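EQUIPMENT BUDGET – WHERE WE ARE

Quick one this time, quotes are still coming in and the order has to go out in May. Short version: the second arm is in the plan, the third isn't. Sorry to the Prultside people, who asked first and asked nicely.

Verkeck came back with a decent price on the arm itself. Less decent on everything around it. Mount, cables, power supply, spare fingers – all separate lines, all adding up. Sikmont bundles more in but wants the whole payment up front and their lead time is 11 weeks. We can live with the wait. Not so sure about the payment.

Spare fingers were the argument of the month. They're $58 a pair from Verkeck and last year we budgeted for none, then paid rush shipping twice. So this year there is a line for them. Four pairs. If your bench goes through more than that, come talk to us before you order, not after.
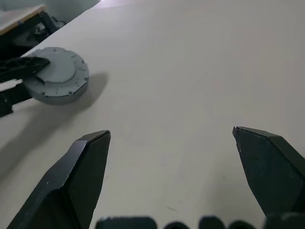
Can a bench pay for its own extras out of the supplies money? Up to $195 per order, and it needs a quote attached, even for small stuff like bolts or cable ties.

Table space is the other thing. Two arms on one top is fine on paper but the reach circles overlap, and whoever is planning the layout needs real measurments, not the ones off the brochure. Send clamp positions and cable runs as well. Nishad bench did theirs already, nice clear sketch, please copy the format.

Also in the plan:
– $400 for new bolts, brackets and a torque driver that hasn't been dropped
– a service visit for the older arm, date to be fixed
– shelving, maybe. Depends what Sikmont says about shipping

Not in the plan: a bigger table, a second compressor, the nice chairs. Chairs were cut first, yes, again.

Training isn't costed yet. Verkeck throws in a half day with each arm but it's remote, and the last remote one was mostly waiting for screens to load. On-site is extra. If you think its worth the money say so now, because once the order is signed we can't add it at the same rate.

Wish lists to the equipment inbox by Sat 6 April please. One per bench, with part numbers. Lists without part numbers go to the bottom of the pile.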